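Teleoperation Demonstrators, Computer Disassembly and Service Tasks
Fetari Robotics, Data Collection Department
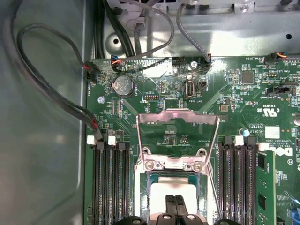
About the position

Fetari invites applications for the position of Teleoperation Demonstrator in its Data Collection Department at Clellano. The department records demonstrations of manual work carried out through robot arms. The recordings are used to train the Parisi learning system, which is intended to handle computers and similar equipment at the end of their service life, including the removal and refitting of memory modules, processors, coin-cell batteries, cables and fans.

There are 15 positions to be filled. They are open to applicants with a background in computer repair, electronics assembly, recycling or another trade that depends on careful handwork. Experience in robotics is not required. Training on the equipment is provided during paid hours.

The present collection stands at 2526 accepted demonstrations. Most of these concern cases, drives and external connectors. The new positions have been created for work inside the chassis, where space is narrow and parts such as slot latches and socket levers must be moved in a particular order. A further 3000 accepted demonstrations are planned for this phase.

Duties

The demonstrator operates one or two robot arms from a seated station, using hand controllers and a set of screens that show the views from the wrist cameras and from a fixed camera over the bench. In the course of a shift the demonstrator will:

Carry out assigned tasks according to a written task card, for example opening the two latches of a memory slot, lifting out a module and laying it in a tray.

Repeat each task with changes in the starting position of the part, the chassis or the arm, as directed by the task card.

Reset the bench between recordings, by hand, and confirm on the station screen that the starting conditions have been met.

Mark each recording as complete, incomplete or void, and enter a short note when a recording is void.

Record recovery demonstrations, in which a task is taken up from a poor starting point, such as a module seated at one end only or a cable lying across a slot, and brought to a proper finish.

Review recordings made by other demonstrators and assign the labels set out in the department's labeling guide.

Report damaged parts, loose cables, worn fingertips and camera faults to the shift lead before the next recording is started.

Demonstrators are not expected to write software or to repair the arms. They are expected to say when a task card is unclear or cannot be performed as written. Task cards are revised every Thursday, and comments from demonstrators are read at that meeting.

Standard of work

A demonstration is accepted when the task has been finished, the motion is steady, and no part has been forced. Speed is recorded but is not used to rank demonstrators. A slow, clean insertion of a memory module is of more use to the department than a quick one in which the module is pushed against the slot at an angle and corrected several times.

Incomplete recordings are kept. A demonstrator who fails to release a lever or loses hold of a part should stop in the usual way, mark the recording and go on to the next. Incomplete recordings carry no penalty. Marking an incomplete recording as complete is treated as a serious matter, as is altering the starting conditions without a note.

New demonstrators begin with large parts that have wide tolerances and move to boards and sockets when the shift lead is satisfied with their work. The time this takes varies from person to person and has no effect on pay.

Requirements

Applicants must:

Be 18 years of age or older and legally entitled to work in the United States.

Be able to read and follow written instructions in English.

Be able to sit at a station and use both hands in fine, repeated movements for periods of up to 45 minutes, with or without reasonable accommodation.

Have vision, corrected if necessary, sufficient to judge the position of small parts on a screen.

Be available for at least three shifts per week.

The following are helpful but not required:

Experience in building, servicing or taking apart desktop computers or servers.

Familiarity with precautions against static discharge.

Previous work in inspection, sorting, labeling or quality control.

Experience with remote-controlled equipment of any kind.

Stations can be adjusted for left-handed operators and for seated height. Applicants who need other arrangements are asked to mention them in the application or at any later point. Such requests are handled separately from the selection and are not passed to the assessors.

Hours, pay and conditions

Two shifts are offered. The morning shift runs from 7:00 a.m. to 1:00 p.m. and the afternoon shift from 1:30 p.m. to 7:30 p.m. Applicants may state a preference, and Fetari will try to meet it. Shifts are not split, and there is no night or weekend work in this phase.

Pay is by the hour and does not depend on the number of recordings made or accepted. The hourly rate for each shift is stated in the invitation to the practical session, before any commitment is asked of the applicant. Training hours, bench resets, review work and time lost to equipment faults are all paid at the full rate. A break of 15 minutes follows each block of operation, and no demonstrator operates an arm for more than four hours in one shift. The remaining time is given to review and labeling.

Appointments begin in April and run to the end of the collection phase. Demonstrators who complete the phase will be considered first for openings at the Tromia site, where work on laptop computers and network equipment is being prepared. Transfer is voluntary — declining it has no bearing on later applications to Fetari.

Safety

The arms are separated from the seated stations by a clear barrier. Power to an arm is off whenever the gate to its bench is open. Each station has a stop button within reach of both hands, and a demonstrator may use it at any time without giving a reason.

All computers are disconnected from outside power before they are brought to the bench. Power supply units are not opened in this project. Chassis edges can be sharp, and cut-resistant gloves are to be worn when a chassis is lifted or turned by hand. Wrist straps are provided for handling boards during resets.

Eye strain and discomfort in the wrist or shoulder should be reported early. Review work can be assigned in place of operation until the matter has been looked into, at the same rate of pay.

Recordings and personal information

Each recording contains the camera views, the positions and movements of the arm, the opening of the gripper, the controller signals and the task label. The cameras are directed at the bench. No sound is recorded, and the stations themselves are not filmed.

Recordings carry a station code and a demonstrator code. The list connecting demonstrator codes with names is held by the personnel office and is not available to the teams that train or test the Parisi system. The recordings become the property of Fetari and may be shared with research partners in a form that contains the station code only. Applicants will be given the full terms in writing at the practical session and should read them before signing.

Storage drives are removed from all computers before the computers enter the collection area. Demonstrators who find a drive or a memory card in a machine should leave it in place, stop the recording and call the shift lead.

Selection

Selection is made in two stages. Applications are first read against the requirements listed in this notice. Suitable applicants are then invited to a paid practical session of two hours at Clellano.

The practical session begins with a short introduction to the controllers. Applicants then have 40 minutes of free practice, followed by three simple tasks with blocks and connectors. They are also asked to label a small set of existing recordings. Assessors look for steadiness, attention to the task card and accurate marking of the applicant's own results. Applicants who have never used such equipment are not at a disadvantage, as the free practice is not assessed.

All applicants who attend a practical session will receive a written decision. Those who are suitable but cannot be placed at once may ask to be kept on a reserve list until the end of the phase.

How to apply

Applications should be made through the careers page of the Fetari website, under reference 2853. Please include:

A résumé or a plain list of previous work, no longer than two pages.

A statement of up to one page describing any work you have done that called for careful use of the hands, whether paid or unpaid.

Your preferred shift and the number of shifts per week for which you are available.

Any dates on which you could not attend a practical session.

Letters of reference are not needed at this stage. Applicants without access to the website may hand in a paper application at the Clellano reception desk between 9:00 a.m. and 4:00 p.m. on working days, with the reference number written on the envelope.

Applications are read in the order in which they arrive, and the notice will be withdrawn when all positions have been filled. Questions about the position may be sent through the contact form on the careers page, giving the same reference number.

Fetari is an equal opportunity employer. Applications are considered without regard to race, color, religion, sex, national origin, age, disability, veteran status or any other status protected by law.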